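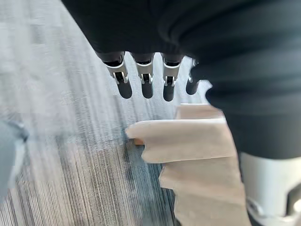
My project tests a claim printed on plenty of detergent bottles: that a "dark care" liquid keeps black clothes black for longer than ordinary liquid. I went in doubting it, and I should say so at the start. Most of the evidence I found was advertising, and the before-and-after photos worried me most. Black cloth is hard to judge by eye. On the matte black fabric in the photo, faint greyish highlights show up where it bends, and a fold like that could easily pass for fading if you wanted it to. For that reason every swatch in my test was ironed and laid flat under the same lamp before anyone scored it.

Method
I cut 16 swatches from one black cotton bedsheet bought at the op shop in Flullville. Half went through the wash with Wondside, a dark care liquid, and half with Flasholm, which is the plain stuff my family already uses. All were washed cold for 10 cycles and dried indoors on a rack. The sheet was second-hand, so it had probably lost its loosest dye already. A new sheet might have behaved differently, but I couldn't afford one.

For scoring I used a printed grey scale and asked people at school to match each swatch to a shade without knowing which liquid it had been washed in. I got 65 score sheets back. Some had gaps or two answers in one row, and I threw those out, leaving 58.

Results
The Wondside swatches were scored slightly darker on average. The gap was less than one step on the scale, and the same person often gave two swatches from the same batch scores further apart than that. I would not call this a result. My lab partner, Leonie Ormsby, thinks I am being too harsh and that a small difference over a few months of washing would add up. Maybe – but we did not test a few months.

Problems
Our washing machine is old and I had no way of checking the water temperature. I also measured the liquid with the cap, and the two caps are different sizes. Lazarević's method, which our teacher handed out in February, uses a light meter in place of people's eyes, and the school's only meter was broken.

What I would change
Use new fabric, weigh the detergent, and include a third batch washed in water only. I left that batch out to save time and it is the comparison I most wish I had.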